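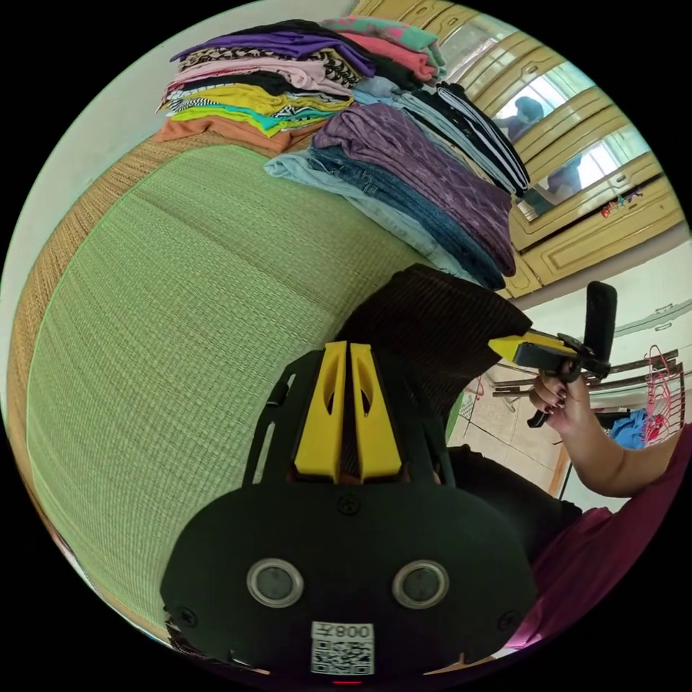

Two stacks of folded clothes, a ribbed brown garment and a pair of hand-held grippers.

About Luvuder

Luvuder writes software for robots that handle cloth. We are based in Prinholm and sell to companies that build or run two-armed machines in laundries, care homes, rental textile plants and, in a few cases, ordinary houses. We do not make arms, grippers or cameras. Customers bring the hardware and we supply the parts that sit between the camera driver and the joint controller, together with the tools needed to check that those parts are doing what they should.

The product is called Urkorance. It is delivered as a set of processes that run on one Linux computer next to the robot. Nothing in it needs a network connection once it has been installed, and no pictures leave the customer's building unless the customer sends them to us.

What the software does

Urkorance is split into four parts, which can be licensed separately. Most customers start with the first and the last.

Perception. Takes synchronised images from the wrist cameras and produces an estimate of where the cloth is, which layer is on top and where an edge or fold can be held. Garments are hard for the usual methods. A pair of jeans has no fixed shape, a leopard print hides its own seams, and a black garment on another black garment gives very little contrast to work with. The perception module therefore returns a set of candidate grasp lines, each with a confidence value and a local surface direction, and leaves the choice to the planner. It runs at 20 Hz on the reference computer.

Cunha. This is the planner, named after the street where the first version was written. It takes the candidate grasps and a short description of the goal (a stack, a hanger, an open bag) and returns a sequence of two-handed motions. Cunha plans a short way ahead and plans again after every contact, which suits a material that rarely ends up where the last plan said it would. It checks for collisions between the two arms, between each arm and the work surface, and between a held garment and anything already stacked. The held garment is modelled as a hanging volume with a margin. The margin is a setting, and customers working in tight spaces usually spend an afternoon adjusting it.

Control. A compliant controller with a loop rate of 1000 Hz. It accepts targets from Cunha, from a learned policy or from a person with a joystick, and handles all three the same way. Grip force, approach speed and maximum pull are limited here and cannot be raised from higher up in the system. If a garment is caught in a drawer or under another item, the pull limit is reached, the arm stops, and a fault code is written with the last few seconds of state.

Tooling. Recording, time alignment, replay, labelling and comparison of runs. This is the oldest part of Urkorance and the part we use most ourselves. Any recording can be played back through the current perception and planning code, and the differences from the original run are listed frame by frame.

Demonstration data

The learned parts of Urkorance are trained on demonstrations made by people using hand-held grippers. An operator works with one in each hand. The position of both tools is recovered afterwards from the images and inertial data, and the path is converted into arm motion for whichever robot the customer has.

The conversion is where most of our engineering time has gone. A person can reach behind a stack, turn the wrist past the limit of a six-axis arm or lean over the work. The arm often cannot. Each recorded path is tested against the kinematic model of the target robot, and segments that cannot be reproduced are marked, trimmed or dropped. Timing is adjusted separately for each hand and then brought back together at the points where both are holding the same piece of cloth. The operator's own view of the room never enters the training set; only what the tool cameras can see is used, so the policy is trained on the same kind of view the robot will have.

The current acceptance suite holds 1191 recorded episodes that are kept out of training. Of these, 740 are two-handed folds and stacks on a flat surface. The others cover hanging, sorting, unfolding, and picking single items out of a mixed heap. A release is compared with the previous one on the whole suite, and the comparison is sent to customers along with the installer. Where a category has got worse, the release note says so in its first paragraph.

We record in places where people keep clothes: bedrooms, utility rooms, back rooms of shops. Lighting is left as it is found. Surfaces vary a good deal, and the software has to cope with woven mats, bedspreads, tile and bare board. A woven surface with a strong regular pattern used to be read as ribbed fabric by early versions of the perception module. The fix was a separate surface estimate taken before the first contact and held for the length of the task, and it has been in every release since last September.

How we work

Interfaces are written down before code. Every message that passes between modules has a written definition with units, frame of reference, valid range and the behaviour expected when the value is missing. A change to a message needs agreement from the people responsible for both ends of it.

Code is merged daily and tested overnight on two bench cells in Prinholm. One cell is kept on the last customer release and is not touched between releases. The other runs the development branch. On Friday morning the week's failed runs are replayed on a screen with everyone present, and each is assigned to perception, planning, control or "unknown". The unknown list is short in most weeks. Items stay on it until somebody can reproduce them.

We keep learned and hand-written components apart. A learned policy may propose a motion. Limits on force, speed and workspace are ordinary code that can be read, tested and signed off by the customer's safety engineer. This arrangement costs some speed, and customers who need the fastest possible cycle on a single known item are generally better served by fixed automation. We tell them this at the first meeting.

People

Dörte Sauerland founded the company and leads control. Her earlier work was on force-limited arms for packaging lines, and the structure of the Urkorance controller follows from it. She also handles the safety documentation.

Teresa Tavares is responsible for Cunha. She wrote the first planner and has rewritten it twice. Questions about collision margins, goal descriptions and two-arm coordination go to her.

Inês Barreto leads perception, including calibration of wrist cameras and the surface estimate described above.

Margarida Barros runs data and tooling. Her group sets the recording procedure, checks incoming episodes for dropped frames and clock drift, and maintains the acceptance suite.

Leonie Prendergast looks after installations and support. She is normally the first person a customer deals with and the one who comes to site.

Working with us

A typical project begins with a site visit and a list of the items to be handled. We ask for a sample of the real stock, including worn and badly washed pieces, and for the kinematic description of the robot in URDF or an equivalent format. From these we prepare a feasibility report. It states which items the software can handle at present, which would need further demonstrations, and which we would leave to manual work. The report is charged at a fixed price and belongs to the customer whether or not the project continues.

Installation is done on the customer's own cell. Operators are trained on the tooling first, as they will use it more than anything else. Support covers the current release and the one before it. Older releases continue to run without a licence check, though we do not fix faults in them.

Hardware requirements

Two arms with a torque or current interface, one camera on each wrist with a hardware trigger, and a computer with a supported graphics card. Parallel-jaw grippers with soft or finned fingers are supported directly. Suction and needle grippers are not. A single-arm configuration exists for sorting and for picking from a heap, but folding is disabled in it.

Documentation

The message definitions, the calibration procedure and the recording file format are public and can be downloaded without registration. The file format has an open reader in C++ and Python. Corrections to the documentation are welcome and go straight to the group that owns the page. The planner manual is available to licence holders, and evaluation copies can be requested from Leonie Prendergast through the contact form.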